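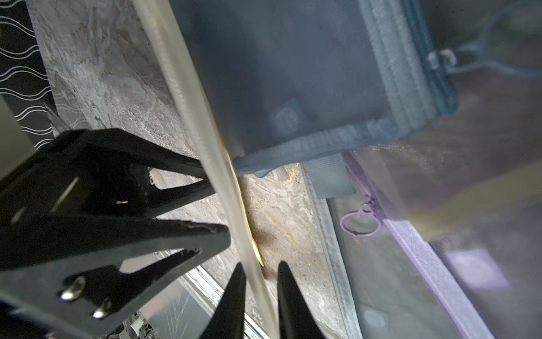 pfennimore
Clear tubing going yellow is not proof the whole run is shot, and I'm tired of being told it is. The guy from Nestport quoted me $700 to replace every foot under the utility sink. My stuff is that cream-white see-through plastic, with a faint ribbed texture, and there's a yellow-gold strip down one side of the middle stretch. He called the strip "breakdown." It has an edge to it. Since when does aging plastic go bad in a neat narrow line? Has anyone here had one of these quotes and said no?

dockside_lou
Said no in December. They wanted $1000 from me. Still no leak.

Wael Soliman
I'd be careful, Lou. One winter with no leak doesn't tell you much. I ran Terkcombe tubing in my shop for years and it did go yellow before it got stiff. Did the guy bend it, or just look?

pfennimore
Just looked. Shined a light on it and started writing.

Wael Soliman
Then I wouldn't pay him either. But I wouldn't call it fine on looks, which is what you're doing.

marbletop
Could be a stripe they put in at the factory. Akanda does that on some of theirs.

pfennimore
Maybe. I can't find any printing on mine, so I'm not buying that yet.

tess_r
You all know the floor matters more, right? Gray marble pattern with all that speckling will hide a slow drip for months. I can see little yellowish-orange streaks on yours. Rust?

pfennimore
I took those for part of the pattern.

tess_r
And you know that how?

pfennimore
OK, fair. I'll wipe it with a white rag tonight and see what comes off.

dockside_lou
Cliteo sells a leak alarm. Mine went off twice for no reason, so take that for what it's worth.

Wael Soliman
Squeeze the tube while you're down there. If it gives and comes back, leave it alone.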